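I've been following the Nasrallah airlift since before the holidays, mostly through the radio and what my cousin Nadine Karaki sends me. She works at the transit center in Flollham, so she hears things a few hours before they reach the news.

The government said last week that 1181 people had been flown out. Nadine thinks that number includes the contractors, who left first on their own planes. Families from Nurnis are still waiting on paperwork. Some 700 of them have a case number and no seat. The foreign minister went on TV and said nobody with a valid file would be left behind, then wouldn't say what makes a file valid.

I called my representative's office twice. The first time I got a recording. The second time a young man took my name and told me the deadline for new applications is in April, which I already knew.

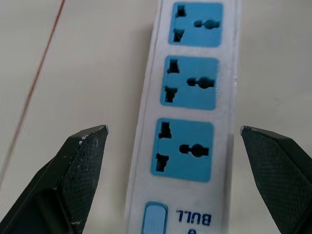 FLOLLHAM, January 2, 2025

Nadine wrote this morning. Two flights landed overnight and another was turned back because of fog. The center has 20 cots free, and they are putting the older people there and sending everyone else to the school gym. She asked for phone chargers and kids' socks, so I'm mailing a box tomorrow. If you want to add something to it, leave a comment before noon and I'll send you my address.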